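The Box Stays Until June

The lease on the Clurner Street apartment had 31 days left in it, and the glass table had not been seen without something on it for most of the previous year.
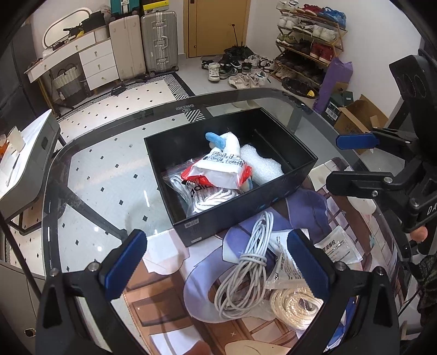
1. Negotiations

It began with the black box. The box was supposed to be temporary, a place where things would wait until they were put somewhere better. The things had taken this as an invitation. A white plush creature with a blue beak had the back row, like a landlord, and in front of it sat a red-and-white adidas package still in its clear bag. A piece of white foam leaned on the inside wall, protecting nothing.

"We could throw out the foam," I said.

My sister looked at me as if I had suggested throwing out the floor.

"What if we have to send it back?"

"Send what back?"

She didn't know. It had come from Darnimance, or possibly from Inov, and both were strict about returns.

2. Rope

Then there was the rope. We were not sailing people. We did not climb. My sister had once bought a clothesline and given up on it by lunch, but that had been green. Yet here was white rope in a coil, and here was cream rope, braided and rather handsome, in a transparent bag of its own, and neither of us would admit to it.

"It's good rope," she said.

"For what?"

"You can't just go out and get good rope."

You could, at Dalsgaard, two blocks down, open until nine. I kept this to myself. The cream rope went on the keep side, which was also the side the white cable was on, tied around its middle and belonging to no device we had ever owned.

3. Paperwork

The two paper packets were in Chinese, which neither of us reads. My sister held one up to the window for a while, in case that helped.

"Instructions," she decided.

"Could be soup."

She put it down more carefully than she had picked it up.

By four o'clock we had made 2 piles, Keep and Ask Mom. Ask Mom had won by a wide margin. Mom, reached by phone, said that she had been meaning to ask us about the rope.

We put everything back in the box — the creature first, he was particular — and went out for noodles.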